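The hill above Skalow has one road up it, 9 percent at the kindest point, and every July the town closes it so that 400 people can suffer in public. They call it the Tretov Climb. Tretov is the village at the top, where there is a church, a fountain and a man-sized pile of discarded gel wrappers.

I signed up in a weak moment. My bike, a Kubíček steel frame older than most of the field, weighs as much as a carbon racer and its owner's lunch. The shop offered me a lighter wheelset for more than I paid for my car. I bought new bar tape.
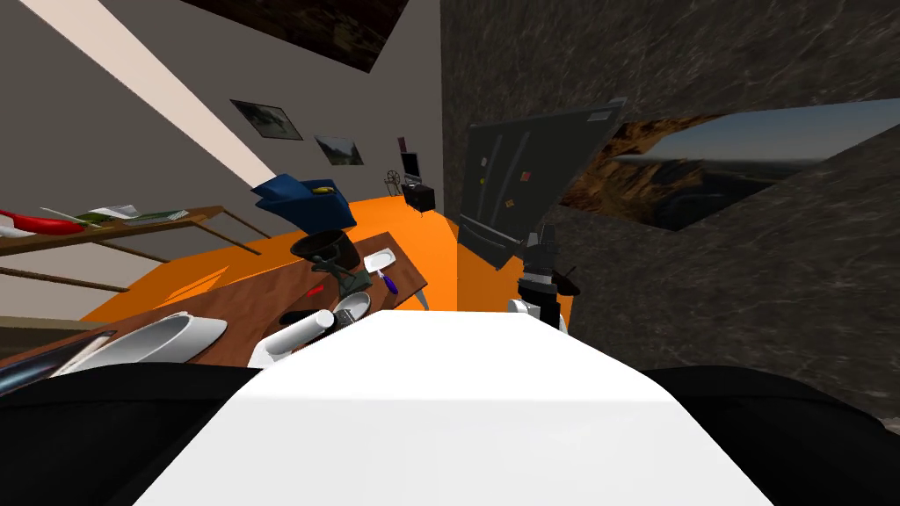 A white robot with both arms out, one of them over a tabletop.

Training went well until it started. The plan I downloaded promised five sessions a week and a "base phase," a term for riding slowly that I had been using for years without credit. By spring I could get up the practice hill without stopping, provided I stopped first at the bottom.

Race day was hot. The sponsor, Clanico, makes bathroom tile, and its banner at the start line read "Smooth All the Way" – a claim the road department might dispute.
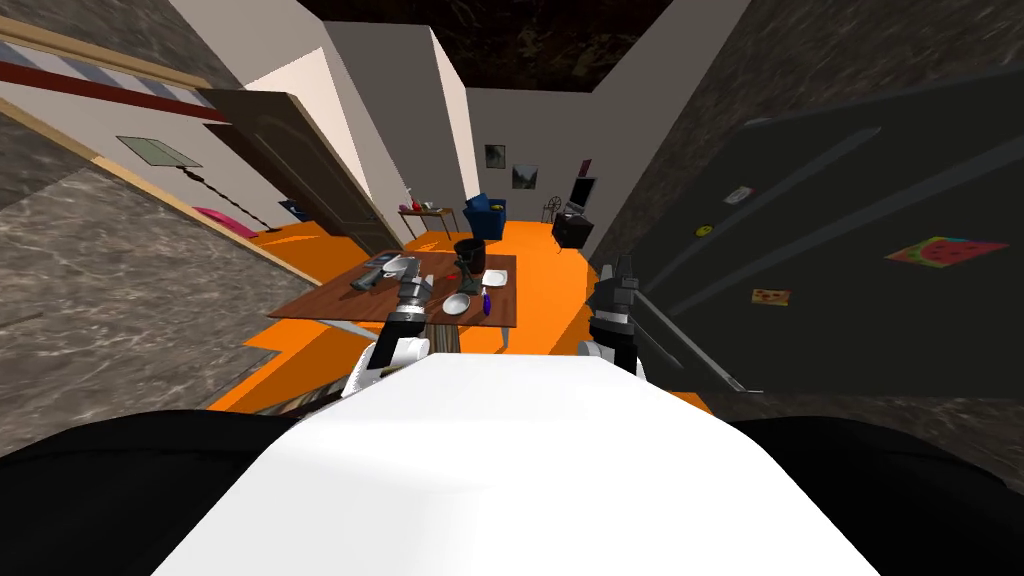
The first mile is flat, so everyone goes too hard. Then the road turns left at the quarry and the talking stops. I was passed by a tandem. I was passed by a child on a bike with a basket. At the last bend a woman in a lawn chair told me I was nearly there, and she was lying by several hundred yards.

The finisher's medal is made of tile. Entries for next year opened this week, and I have the form in another window.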